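From: Josué Batista
To: tableware-care list
Subject: Re: [tableware-care] Cloudy plastic cups, and cans left on white tops
Date: November 2025

On the thread about haze, Sitthichai wrote:

> We have a set of Plastano tumblers in the break room, bought in July.
> The pale ones have gone cloudy on the inside, from the bottom to
> maybe halfway up. The darker ones look fine. Dishwasher is a Rivitz
> undercounter, normal program, tablets from the supermarket. Is this
> scratching or scale? And is there any point in trying to get it off,
> or do we buy new ones?
>
> Second thing. People put cans down on the white table and leave them
> overnight. We get gray rings. Dish soap does not move them.

Taking the cups first. Scale and scratching look alike when dry, so test one cup before treating the whole set. Fill it to the top of the cloudy band with plain white vinegar and let it stand for 12 minutes. Rinse, dry with a cotton cloth, and compare it with an untreated cup under the same lamp. If the band is gone or clearly thinner, it was scale. If there is no change, repeat once. If there is still no change, treat it as surface wear and stop there.

The color difference you mention does not tell you much. A haze on a dark wall can be hard to see under diffuse light. Run a fingernail down the inside of one of the dark cups. Scale feels slightly gritty and wear usually does not.

For the machine: check the salt level and the hardness setting. Ours at the Cerkovlow site had been left on setting 2 and the local water needed 6. After correcting that, new deposits stopped. Also move the cups to the top rack and take them out of the heated dry phase. I run ours at 49 degrees C on the short program and have had no warping at the rim.

Do not nest the cups while damp. Ours stuck together and kept a ring of water where the walls touched. Stand them upright next to each other on the table until dry inside, then stack.

On the gray rings. The base of an aluminum can has a raised rim, and on a textured or slightly abrasive white top that rim leaves metal behind when the can is slid. Soap will not dissolve it. A melamine sponge, damp, with light pressure, takes most of it off. Test in a corner first. On a gloss finish it can leave a dull patch. Baking soda paste is slower and I would try it only if the sponge does nothing.

Lifting the can instead of sliding it prevents most of the marks. A coaster prevents the rest. Tape on the tabletop is a separate problem: the adhesive picks up dirt along its edges, and isopropyl alcohol on a cloth removes what is left after peeling.
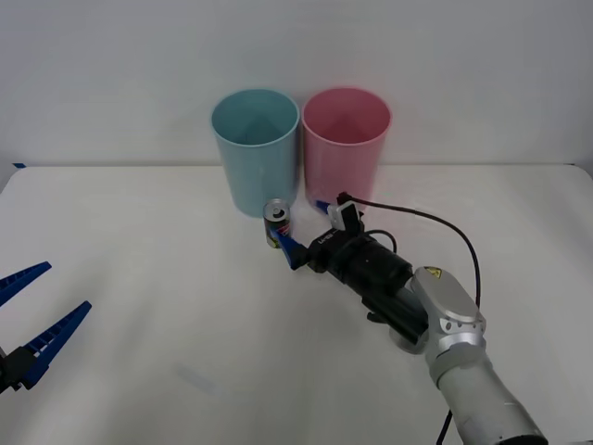
Can the cups and the table be wiped with the same cloth?

Use separate cloths. The one used on the table picks up aluminum residue and will leave gray streaks on pale plastic.

If you do the vinegar test, please post the result along with the hardness setting on your machine. I have the Rivitz manual as a scan and can send it off list.

Josué Batista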